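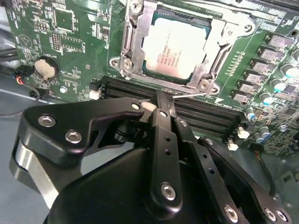

Mandla Maluleke wrote to me after my last gripper review to ask why I always go on about jaw force, when in his experience what makes or breaks work on a circuit board is how much room the fingers take up once they get down among the parts. He'd been through two grippers that could hold an egg and a hammer equally well, he said, and neither of them could get near a processor socket without leaning on something.

Well, Mandla, I've thought about your letter for most of a month, and I've come around to your side of it. So this review of the Sikholm two-finger gripper is going to be mostly about fingers.

I've had the Sikholm on the bench for 14 days now, next to the Porkinico I reviewed back in May, and I put both of them on the same arm with the same Hendricks controller so that nobody could accuse me of playing favorites. The work was the kind of thing I get asked about most: old desktop motherboards, and in particular the lever beside the processor. It's a skinny little rod, it sits close to the memory slots, and it wants to be pushed down and a bit sideways before it lets go. Easy with a fingertip, and a real headache for a machine!

The Porkinico has the softer touch of the two, I'll say that right away. Its pads are lovely on anything round. But they're wide, and in between the memory and the socket frame I was forever backing off and coming in again at a new angle. The Sikholm's black finger is narrow enough to go down into that gap and sit by the lever, and the first time I jogged it in there I let out a small cheer (my wife came to see what I'd broken).

Now for the grumbles. The body of the thing is big. With a wrist camera looking down past the linkages, a good part of your view is going to be gripper, and if you like to see the whole board while you work you'll want a second camera off to the side. I used a little Nullance on a desk clamp and was much happier. The screws are hex socket, fine by me, but the key that came in the box was a sloppy fit and I switched to my own after 3 turns. And the manual spends four pages on unpacking and one paragraph on setting the closing speed, which I'd set lower than they suggest if you're anywhere near small parts.

The price was 1,878 dollars with the mounting plate, before shipping. That's more than the Porkinico, and if you mostly move bottles and boxes I'd save the money. For boards, I'm keeping the Sikholm on the arm. I still have memory latches to try with it, and Zinhle Nel has promised to lend me her longer fingertips, so I'll add a note here once I've had a proper go with those.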